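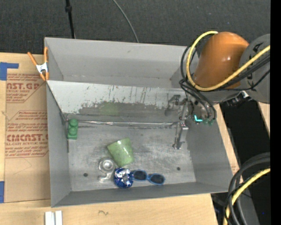
Getting school things ready for September

Label everything before the first day, including both shoes and the lid of the lunch box. A laundry marker lasts longer on a cotton tag than on nylon; for nylon jackets, sew in a strip of tape and write on that.

Wash new uniform shirts once, inside out, before hemming. Cotton ones can shrink enough to matter.

Water bottles that smell: fill with warm water and a spoonful of baking soda, leave for 8 hours, then rinse twice. Take the seal out of the lid and scrub it separately — an old toothbrush works.

Backpacks can be sponged with dish soap. Hang them upside down with the zippers open until dry.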